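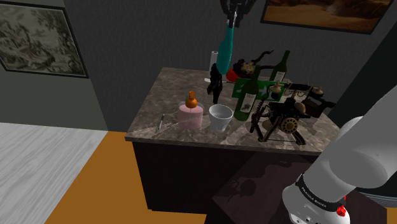 Theke mit Marmorplatte, vorne links der rosa Behälter mit dem orangen Aufsatz.

19. Februar 2024

Heute die Meldung über die Republik Fondance fertig geschrieben. Fondance ist ein Kreisverkehr mit Bushaltestelle, der seit Mitternacht unabhängig ist und Einreisegebühren verlangt. 623 Wörter, 4 davon streiche ich morgen noch. Der Außenminister ist jetzt ein Parkscheinautomat. Vorher war er ein Dackel, aber Tiere in Ämtern hatte ich im Januar schon zweimal.

Mirunon hat die Satire über die Zollunion Tristine abgelehnt. Zu nah an der letzten Haushaltsdebatte, hieß es, und der Schluss zu lang. Mit dem Schluss haben sie recht. Die Debatte habe ich gar nicht verfolgt. Ich schicke den Text jetzt an das Ketilsson-Blatt, die nehmen auch Längeres.

Nachmittags die Zugriffe angesehen. Die Grenzmauer aus Knäckebrot steht bei 3949, der Streik der Wahlplakate bei etwa 1794. Unter dem Knäckebrot fragt jemand ernsthaft, welche Partei das beschlossen hat. Nicht geantwortet.

Für April brauche ich noch eine Serie. Idee: ein Untersuchungsausschuss, der nach seinem eigenen Sitzungssaal sucht. Drei Folgen würden reichen — bei der vierten müsste man ihn finden.

Abends Suppe, dann die Überschrift von Fondance noch einmal geändert. Die alte war besser. Zurückgeändert.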